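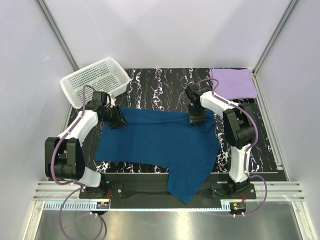
Fold It Flat or Leave It in the Basket

Olumide Adeleke

Most T-shirts are ruined in the hour after washing. They come off the line in decent shape, go into a plastic basket and stay there until someone needs one. By then the creases have set and the choice is to iron it or wear it as it is.

I think a T-shirt should be laid out flat before anyone tries to fold it. People fold against their chest, or in the air while watching television, and get a lump that falls open when the drawer is pulled. A dark blue shirt spread across a mat still has its rumples, but you can see where they are and pull them out from the top edge. You also need a surface big enough for the job. If the hem hangs over the front, the bottom third gets folded crooked.

The basket belongs at the back of the workspace, and so does the finished pile. A folded towel in one back corner and the basket in the other leaves the middle clear. I used to keep the basket in front of me and spent half my time reaching around it.

My sister-in-law disagrees with all of this. She rolls everything, and her drawers do look tidy. But a rolled shirt comes out with a curl at the hem, and I notice it all day. She says no one else does.

I timed myself in June. A load of 23 pieces took 21 minutes, which is longer than she takes. I put 7 of those minutes down to socks, and I have no good argument for folding socks. They can go in a drawer loose.

Shirts are different - they are the part of the wash other people see. Towels I fold in thirds with the edge turned in, mostly because the shelf in our hall cupboard is narrow and the colours look better that way.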